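Flarildale Snack Shelf – read me first

Hello, and thank you for opening this before the folders! Flarildale is a small collection about stocking a snack shelf, put together by Emília Kopecký and Toshio Hirano one long February. It has 59 short sessions in 2 folders, "table" and "shelf", and we do hope you'll enjoy poking around in them.

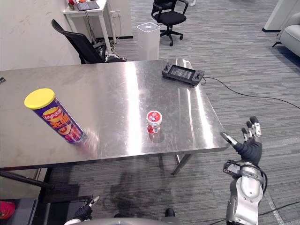
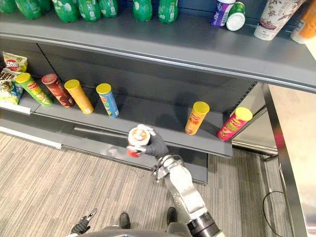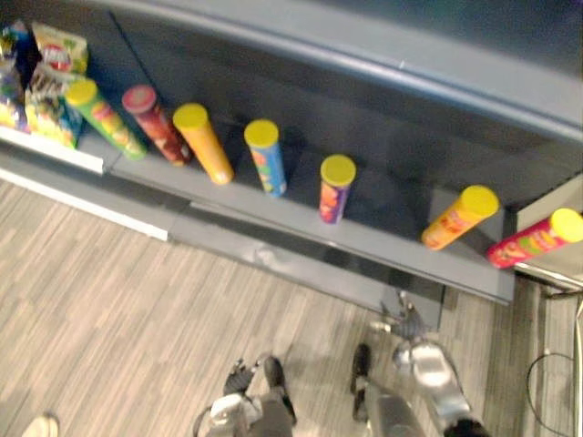
Chip cans.

File names start with the folder, then the session number – please keep them that way if you pass a copy along, as our notes refer to them. Toshio looks after the notes, and Emília is always glad to hear about a mislabeled flavor.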